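Wood for the Table – Handout 3: Finishes That Meet Food
Instructor: Ghada Bataineh

Read this before you come to the shop, preferably somewhere other than the parking lot five minutes beforehand.

Last session we turned handles and most of them survived. Now we have to put something on them. The finish on a bookshelf has an easy life. The finish on a spoon gets soup, dish soap, and a teenager who leaves it in the sink overnight.

Oils that cure

Tung oil and linseed oil harden as they take up oxygen. Raw linseed is slow enough that you may forget you own the piece. "Boiled" linseed from the hardware store usually isn't boiled; it has driers added, so read the can. Check the label on tung oil too. Plenty of "tung oil finish" is varnish with ambitions.

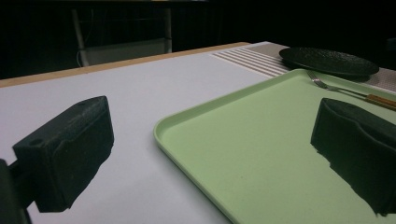 Oils that don't cure

Mineral oil never hardens. It soaks in, looks lovely, and washes out again, so you reapply it for as long as you and the board are both around. Olive oil goes rancid. Every term someone tells me their grandmother used it, and I'm sure she was a wonderful woman.

Wax

Beeswax melted into mineral oil gives a softer sheen and slows the washing out a little. Teguh Latuheru will demonstrate at the back bench. Use the double boiler. We had a hot plate incident in September and I'd like it to remain the only one. 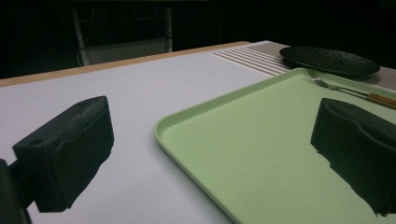 Sanding and raised grain

Sand to 220, wipe with a damp rag, let it dry, and knock back the fuzz with the same grit. Do this twice for open-grained woods. Going up to 1000 grit feels like virtue, but oil has a harder time getting into a burnished surface, and nobody's chili will notice.

Handles on metal

The joint is where trouble starts. Wood swells and shrinks across the grain and steel doesn't care. Seal the end grain with extra coats, keep oil off any surface you still have to glue, and let the epoxy cure fully before finishing. Hand wash only – write it on the gift tag.

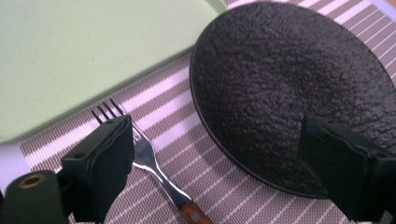 Fork with a reddish-brown wooden handle, on a striped woven placemat.

Rags

Oily rags can heat up on their own and catch fire. Lay them flat outdoors, one layer, until stiff, or put them in the lidded metal can with water. A wad in your apron pocket is neither of these.

For next time

Bring one sanded handle and two scraps of the same wood. Finish one scrap with a curing oil and leave the other bare. Wash both daily for a week and write down what happens, including the days you forgot. Questions about supplies go to Arif Harahap, who has the cabinet key.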